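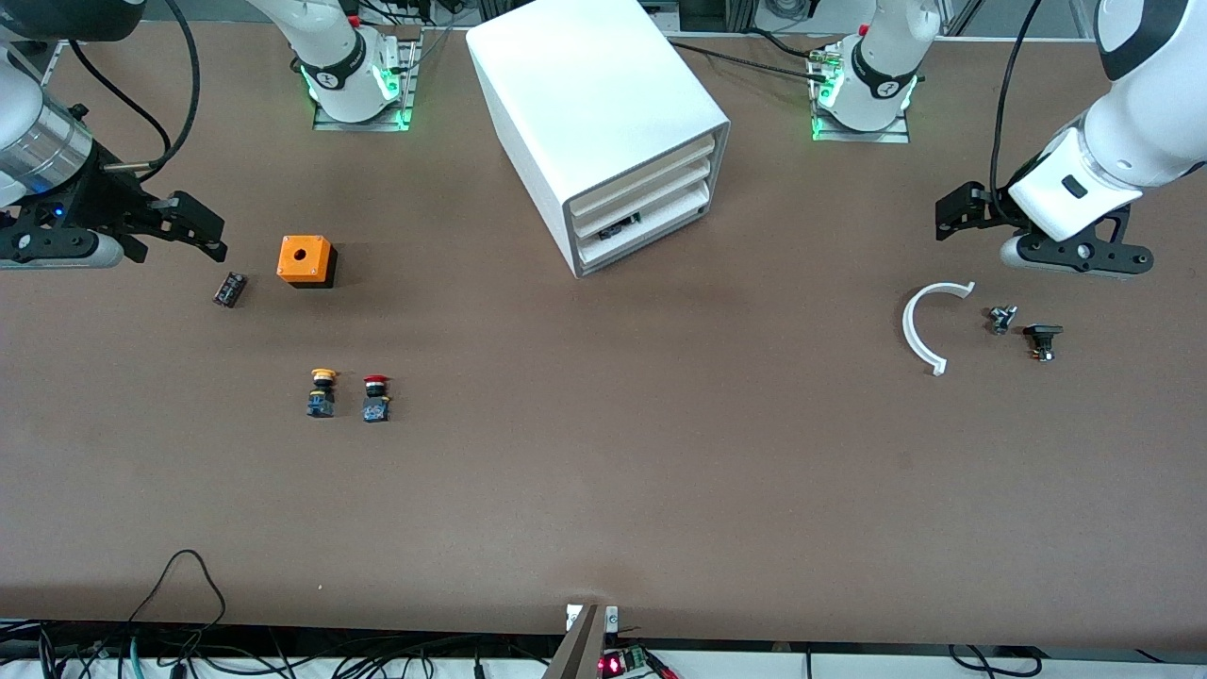 Consumer Group Questions "Lasts for Years" Claims on Household Plugs and Switches

Orutent asks sellers to publish test results or drop the wording

March 3, 2021 – Orutent, a consumer group that looks at claims made on product packaging, today called on sellers of low-cost electrical parts to stop promising long life without showing any proof.

The group read the packaging and online listings for 73 plugs, switches, sockets and adapters sold for home use. Most used phrases such as "built to last" or "tested for years of service." Only six pointed the buyer to a test report, and two of those links led to a page that no longer exists.

"I would like to believe a switch is good for 20 years if the box says so," said Kári Grísdóttir of Orutent. "But tested by whom, and how many times was it flipped? We asked. Mostly we got the same sentence from the box sent back to us in an email."

Orutent wrote to every seller in the review last August. Radebe, which sells adapters and extension cords under its own name, replied that its products "meet customer expectations" and did not supply figures. Cusadari sent a one-page summary that mentions 500 switching cycles. A hallway light used four times a day would pass that number in a little over four months.

Fivis, a trade body for parts sellers, has proposed a voluntary "Long Life" label, to be awarded on the basis of a form filled in by the seller. Orutent does not support the plan in its current shape. The form does not ask for test data, and the draft rules do not say who would check it – or what would happen to a seller who got it wrong.

Orutent is asking for the number of cycles tested, the load used and the name of the lab to be printed on the package or posted on the product page.

The full review, including the letters sent and the replies received, is available from Orutent on request. Please quote reference 2893.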